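Who Folds All Those Clothes?

Robots are joining the team at the Stestenden laundry
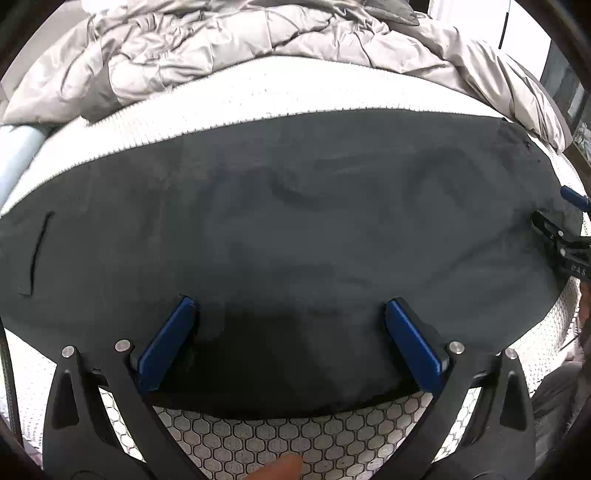

Have you ever tried to fold a pair of pants so that both legs match? It's tricky! Cloth flops, slides and bunches up, and it never lands the same way twice. A robot that can lift a heavy box may have a terrible time with one soft shirt.

At Stestenden, clothes arrive by the bagful from hotels and hospitals. On a busy Saturday the crew folds 672 pieces. That used to mean standing at a table for 8 hours, doing the same moves over and over (ouch, say the shoulders).

Now two robots, called Temba and Barska, do part of the folding. Each one has a gripper, a kind of hand with two fingers that squeeze together. People showed them how: grab an edge, lift, bring it across, let go. It took a huge number of tries before the robots got good at it, and wool sweaters still beat them almost every time!

So what do the people do now? Josefina Sosa used to fold all day long. These days she folds for three hours, and then she checks the robots' work, untangles sleeves and teaches them new kinds of clothes. "I had to learn a lot of new things," she says. "My favorite part is when Barska gets a collar right."

Some workers were worried at first. Would there still be a job for them? The laundry kept everyone on, but the jobs changed, and some people miss the old folding table, where you could chat the whole time.

Try it at home: fold a T-shirt using only your thumb and one finger on each hand. How many tries did you need?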